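# Brimgate upholstered headboard, gray

Reviewed by Pieter Baloyi, 2025-05-24

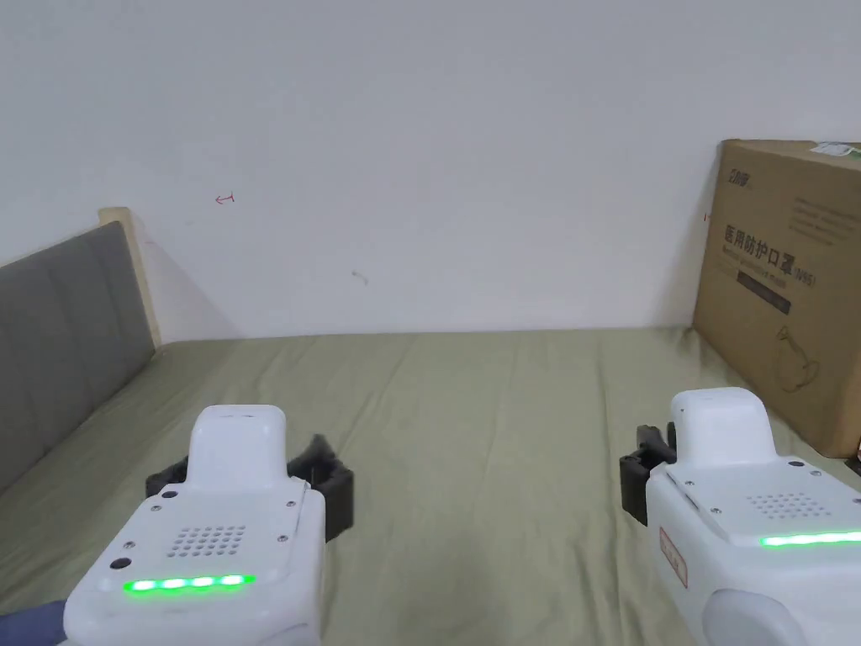
## Looks and padding

I bought the Brimgate for our spare room after the old metal one started to rattle. It cost $398 with delivery. The padding is split into panels, and the gray goes well with the olive-green sheet and the plain white wall. The panels are firm enough to lean on with one pillow. I read in bed for an hour most evenings and my back has no complaints.

## Putting it together

Two people should do this. The bolts go in from behind and someone has to hold the headboard level. The instructions are a single folded page and the second drawing has the washers in the wrong order. Brimgate's support line sent me a corrected one the next morning.

## Things I would change

- The fabric picks up lint. A damp cloth gets most of it off.
- The bolt covers are thin, and one cracked when I pushed it in.
- No spare hardware is included.

I also looked at the Folovport, which has a removable cover but feels softer. If you have a dog on the bed, pay extra for that one. For a guest room I would buy the Brimgate again.

Rating: 4 out of 5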